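Keeping Household Accounts: Notes for Week Four
Evening course in local and family history, Grovstead
Tutor: Ilse Jansen
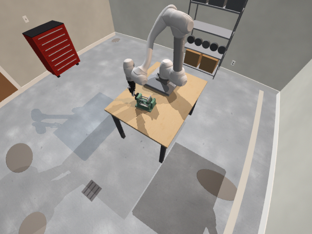
Last week we got as far as the shop ledgers, and I promised we would move indoors and look at the books people kept for themselves. I'm very fond of these (you may have gathered that already!) and I could happily spend the whole term on them, but we have one evening, so let's be sensible about it.

A household account book is, at its plainest, a record of money coming in and money going out. Most of the ones you will meet in a county record office were kept by one person over a long stretch of years, and you get to know the handwriting the way you know a neighbour's voice. Some are proper ruled volumes bought from a stationer. Others are school exercise books, or the blank pages at the back of an almanac, and one that I was shown years ago had been started from both ends, with the hens going one way and everything else going the other.

Our main source this week is the Humby book. You have the first 60 pages in your pack, copied from the typed version that Wouter Van Rooij made, and I would ask you to be kind to his spelling notes, as the original is very faded in places. The whole book has 3,763 entries. Please don't try to read them all at one sitting – I did, and by the end I was dreaming about candles.

How to read an entry

Start with the date, then the thing bought, then the sum. Remember that we are in pounds, shillings and pence: twelve pence to the shilling, twenty shillings to the pound. If a column doesn't add up, do it again before you blame the writer, and then by all means blame the writer. Mrs Humby carried her totals forward wrongly from one March to the next and never seems to have noticed.

Watch out for words that have shifted. "Small beer" is weak beer, "physic" is medicine, and "sundries" is whatever she couldn't remember or didn't care to say. Payments to "the woman" are usually for washing, though in two places I think it means the midwife, and I'd like to hear what you make of them.

What isn't there

This is the part that people find hard. Anything grown in the garden, swapped over the wall or given by a relation leaves no trace, as no money changed hands. So a book with very few vegetables in it doesn't mean a family that never ate them. The same goes for work: the daughters' sewing must have saved a good deal, and you won't find a penny of it written down. When you write about a household, try to keep a separate page for your guesses, so that they don't creep in among the facts. Mine always do creep in, and I have been at this a long time.

There are also the gaps. The Humby book stops for a whole summer and starts again in a different ink, with no word of explanation. Illness, perhaps, or a lost volume, or she may simply have been fed up.

For next time

Choose one month from your pack and sort the spending under headings of your own: food, fuel, clothing, wages and so on. Bring your headings along even if you get stuck on the sums, because the headings are what I want to talk about. Is soap a food-shop thing or a washing thing? Do candles go with fuel? We had a very lively half hour on candles with the last group.

If you'd like to read further, the Nic Aodha papers are a lovely comparison, from a much larger house with paid staff. Ask at the desk for box 261 and take a pencil, as they won't let you in with a pen.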